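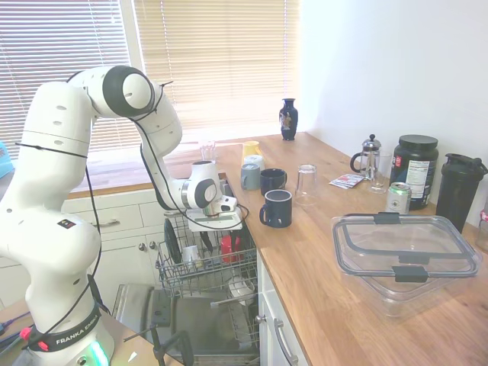
Pendel > Working Groups > Home Tasks > Good Practice > Minutes

Home Tasks Good Practice Group
Minutes of the meeting of May 21, 2023

Chair: Isabelle Boychuk
Notes: Keith Tapsell
Also present: members from the Stisham and Miah kitchens, two observers from Bruvden
Apologies: none received

1. Last minutes
Agreed with one fix. The item on door latches should have said "before each run" and now does.

2. Dishwasher loading rules, draft 3
Isabelle opened by saying this is the best draft so far, and there was a lot of nodding! The group had sent in 137 comments on draft 2, and Keith had worked through all of them. Only 13 were left for the meeting.

The main talk was over where the rules should start. Stisham wanted them to start when the arm moves. Miah wanted them to start when a person opens the machine and pulls out the rack, and made a really good case: a rack that isn't fully out changes everything the arm does next. Agreed to go with Miah's wording. The person setting up opens the door flat, pulls the rack to its stop and checks that it stays there when let go.

Glass was the other long one. Draft 3 says no glass in the first 30 runs after any change to the gripper, and mugs, cups and plates only. Stisham asked if that included a change of finger pads. Yes, it does, and the text will say so. Glasses may stay on the counter during those runs as long as they are outside the marked reach. Bruvden asked who marks the reach. Whoever signs the run sheet.

3. Counter clutter
A lively item. Some of us like a bare counter for a clean test, and some of us (Keith very much included) think a kitchen with coffee things and food tubs out is the whole point of the work. Isabelle suggested two named setups, "clear" and "lived-in," with the choice written on the run sheet so that results from one never get mixed in with the other. Everyone liked this. Adopted on the spot.

Lived-in setups still need a free strip along the counter edge next to the dishwasher. Width to be settled; Miah will try 200 mm and report back.

4. Cables
Short and useful. Cables on the arm must have enough slack for the full move and must not hang into the rack. Floor cables go behind the base or get taped. Stisham asked for a slow test move after any re-routing, with one person watching only the cable. Added as rule 9.

5. Stopping a run
Wording from draft 2 kept: anyone in the room may stop a run and doesn't have to give a reason first. Bruvden said they had been using this since December and that new people speak up much sooner because of it, which was great to hear. The stop button stays within arm's length of the person signing the sheet. Hands stay out of the rack until the arm is stopped and the operator has said "clear" out loud.

6. Actions
Keith: draft 4, with items 2 to 4 worked in, sent to all kitchens
Miah: counter strip trial
Stisham: one-page run sheet with the setup choice at the top
Isabelle: ask Bruvden's safety lead to read rules 7 to 9

7. Any other business
Miah offered to host next time and let people try loading to the draft rules by hand. Warmly accepted. Date to follow by email.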